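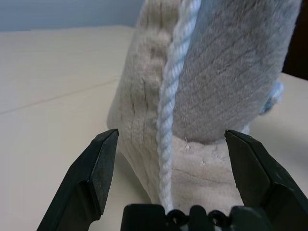 The plush toy and its rope, from the wrist.

The Kestik rig had been told to look for edges. That was the method, and I had written it up in a single page before I had any results to put under it. Find the edge of a thing, open the fingers, come in from both sides. I called the program Gramidum after the street I grew up in.

By October we had 3,049 grasps in the log. I had watched most of them from a stool by the door, with a flask and a notebook. Towels went well. The toy did not. The arm would come down to it, open its fingers, and then choose the rope as its edge, every time, as if the soft parts were only there to hold the rope up.

I changed the weights. I changed them back. My supervisor at Safavi wrote to ask for a number and I sent her one, and she wrote again to ask what it was a number of.

It took me a week to answer. I had been scoring a grasp as good if the fingers closed on something. She wanted to know if they had closed on what was asked for. I went through the log by hand, 20 grasps at a sitting, and marked each one again - yes, no, yes, no. The rain came in under the door and I moved the stool. By the end the result was smaller than the one I had sent, and I believed it more.

I thought of my mother then, who folded towels for a hotel for most of her life. She did them by feel, with her eyes on the television. I asked her once how she knew where the corner was. She said it was where the cloth stopped.

I put that in the paper and took it out again before I sent it to Dondeo, on 11 Oct 2020. Then I went back to the room, switched the lights on and started both arms. 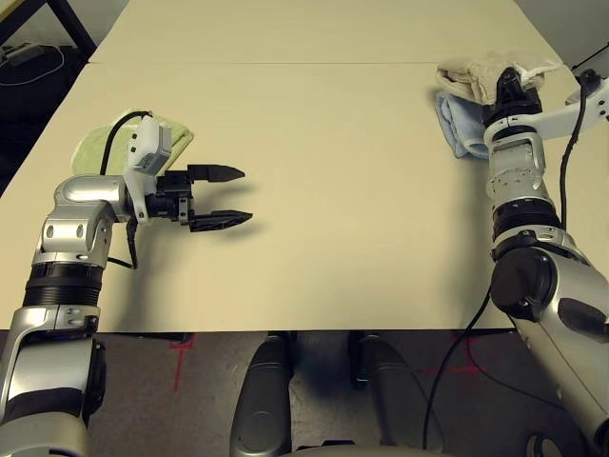

Part 2: The Reviewers

The first reply was four lines long. It said the method was clear and the result was modest, and asked what happened when there were two edges.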